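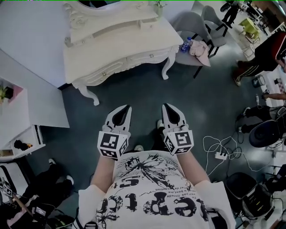

Floor Wear in Shared Student Kitchens
Janelle Sebastian
Submitted 18/03/2024

1. Aim
The project looked at how quickly floors lose their finish in shared kitchens, and whether cleaning habits make a difference. I chose Uluvport because its student houses were all refitted in the same May.

2. Method
I visited 21 kitchens and marked the floor into three zones: doorway, sink and cooker. Each zone was scored from 0 to 5 for scratches and dullness. Residents also filled in a short form on how often they swept and mopped. I got 22 forms back, but one had no address on it and was left out.

3. Results
The doorway had the worst score in nine kitchens. Sink zones were dull but not badly scratched. Houses that swept before mopping scored better at the doorway. Mopping more often made little difference by itself.

4. Problems
Scoring was done by eye and I was the only scorer. Two kitchens in Tundine Road had mats down, so their doorway scores are probably too low. I did not ask whether people wore shoes indoors, and I should have.

5. Further work
A second visit after one year, using the same zones.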